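Last updated 22 Feb 2021

# Cleaning and reshaping fake flower stems

Quick one, I'm in the middle of doing the whole shop window and people keep asking. Works for plastic stems with fabric leaves. Not for dried stuff, not for paper, don't try it.

## What you need

- soft paintbrush, an old makeup brush is fine
- bowl of lukewarm water, drop of dish soap
- two cloths, one damp one dry
- hair dryer with a low setting
- wire cutters (only if your shortening)
- floral tape, I use the Tomon green

## Dust first

Always dry before wet. Water on dust = mud in the leaf edges and you'll be at it all night.

Hold the stem low down, flowers up. Brush from the main stem outward, top to bottom. Serrated leaves catch the most, go along the edge and then flip the leaf and do the back. Shoots and little spurs too, dust packs in right where they join.

Then the joints. Twist the damp cloth to a point and run it round each ring. Dry cloth straight after.

## Washing the leaves

Only if brushing didn't do it. Test the back of one leaf first, some of the cheap greens bleed. Had a box from Losach in October that turned the water lime on the first dip.

Dab, don't rub. Fabric leaves fray quick at the edge. Shake off, stand the stem in a jar, leave it overnight.
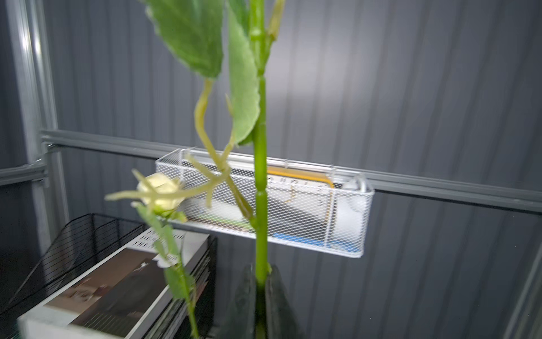 If a leaf dries curled, press it between two cloths under a book for an hour. Still curled, do it again.

## Reshaping

Stems that came out of a box all lean one way. Fix:

1. Dryer on LOW, a hand's width away. Keep it moving.
2. Stop when the plastic gives a little. Shiny patches mean too hot.
3. Bend between the joints, never at them. Joints snap.
4. Hold til it cools. Count to 31, that's my number, works for me.
5. Side shoots last. Pull each one out at a different angle or it looks like a fork.

Leaves should hang a bit. Perfectly flat and straight looks fake from across the street.

## Loose bits

Leaf stalk keeps dropping off its peg? Tiny dot of clear glue in the socket, push, wait. Wobbly offshoot, 2 turns of tape at the base, stretch it as you wind so it sticks to itself.

## Putting them in a basket

Tallest in first, toward the back. Foam block in the bottom, wedge it tight with scrunched paper. Too long, cut the bottom end, leave the top alone. Check for wire before you cut, kitchen scissors will hate you.

Keep out of direct sun. Greens go first, then the yellows. Brush again in a month or so and you won't need the bowl.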